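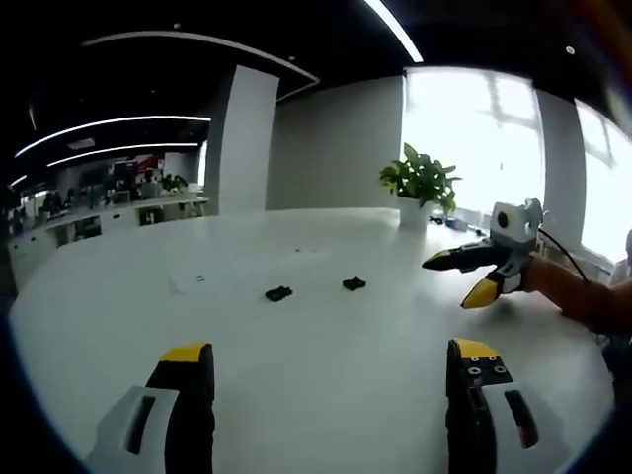

Villton Table Parts, version 2

Villton Table Parts is a table of written records on small loose items lying on a large white work table in an open-plan office. Each record covers one item at one moment: what it is, its color, its size class, its outline, which part of the table it lies on and which way it points. The records were made by hand at the Gendix office and are distributed as a single CSV file with a short codebook.

Last updated: 10 Dec 2023
Maintainer: Youssra Ezzat
Records: 400
Distinct items: 32

Contents

records.csv, one row per item per layout
items.csv, one row per distinct item
codebook.txt, allowed values for every column
changes.txt, differences between versions

The table and the room

All layouts use the same large table with a white top. There is a potted plant near the back edge, toward the windows, in a white pot. Daylight from the windows is strong and washes out the near part of the view outside. The ceiling is black with strip lights. Desks with monitors stand farther off, and people may be working at them while a layout is recorded.

The plant is treated as a fixed landmark and has no row in records.csv. The same goes for anything standing near it at the back edge. Recorders should leave the plant where it is for the whole of a layout. If it has to be moved, start a new layout number.

The items

Most items in the set are small and black. Dark items were chosen for contrast with the white top, and very little is lost against it. Outline is the harder column. A compact block can be coded in one word, but an irregular piece changes outline with the side it rests on, and two recorders standing at opposite edges will often write different values for it. Version 1 allowed free text here. Version 2 replaces that with a closed list: block, bar, ring, twisted, bow, irregular, unknown.

"Bow" and "twisted" overlap. Use "bow" when two lobes can be told apart from the recorder's position and "twisted" when they can't. A piece that looks like a clip is still coded by outline. Its purpose goes in the notes column, if known.

Specks and marks on the top are not items. A mark that can't be picked up gets no row, even if it is black and close to an item in size. When in doubt, enter it with outline "unknown" and set the check column to 1. The current file has 17 rows with that flag.
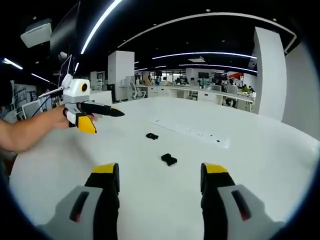
Marina Kontogiannis asked whether rows flagged for checking should be dropped before computing spacing between items, as a stray mark entered as an item will shorten the nearest distance in its layout. They should. The spacing column in version 2 was computed with flagged rows left in and will be recalculated in the next version. Until then, filter on check = 0 and compute spacing again from the position columns.

Recording a layout

1. Write down the layout number and the edge of the table you are standing at.

2. Enter the item nearest to you first and work toward the plant. Position is given as near, middle or far, then left, center or right, always as seen from your own edge.

3. Enter size class relative to the other items in the same layout, as larger or smaller. A single item gets no size class.

4. Enter outline from the closed list. Do not pick the item up to decide.
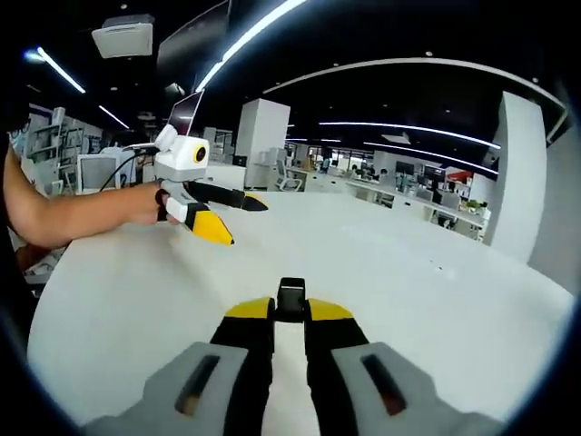

5. Enter direction last. Blocks with no clear long side get "none".

Known problems

Size class can't be compared across layouts. The same item may be "larger" in one and "smaller" in another.

Left and right swap when the recorder changes edges. The edge column has to be read together with the position columns.

Nine-cell positions are coarse. Two items a short distance apart in the middle of the table usually share a cell, and the file does not say how far apart they were beyond the spacing estimate.

Layouts recorded in July used an earlier item list. Their item codes were mapped to the present ones by hand, and nearly all of them matched. Codes with no match were set to "other".

Color was judged by eye under mixed daylight and ceiling light. Very dark gray is entered as black throughout.

Contact

Corrections go to Youssra Ezzat at the Villton office. Please give the layout number, the row and the edge.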